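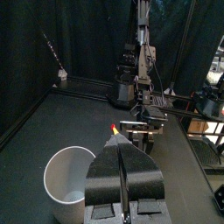
Ehsan Rahimi wrote:

> I went through the first batch from Clonham last night and I don't
> think more of the same will help us. The policy already copes with
> small things when they start flat on the table and away from
> everything else. What it lacks is examples where the grasp is a bit
> off and the operator has to correct it. Can we get those before
> November, or is the plan still to fill up the 3000 first?

The plan was to fill up the 3000 first, but I agree with you and would rather change it now.

What I suggest for the small-object bin task is this. Out of every 60 episodes, 20 should begin from a poor starting pose: gripper too high, rotated, or already closed too far. The operator recovers and finishes the drop in the bin as usual. We keep the whole episode, including the bad part, and mark the time where the correction begins. Azucena has added a field for that in the Larkance logger, so please update before you record anything new.

Fingertip grasps are still the thin spot. Most operators take a slender object well down between the fingers because it feels safer, and the wrist view then shows next to nothing of it. Please take some at the very tip, with one end showing, and vary the angle. If the object slips, carry on and pick it up again – don't stop the recording.

Two smaller points. Abbas asked whether failed drops should be deleted. No, label them as failed and leave them in. And the Cakbridge set has nine episodes where the wrist stream lags behind the joint log. I have pulled those out of the training split until Gholamreza can look at the timestamps.

I haven't decided what to do about the bin position. Moving it between episodes gives us more variety, but it also slows everyone down. If anyone has numbers on that from the Koppel runs, please post them to the list.

Cillian Gilmartin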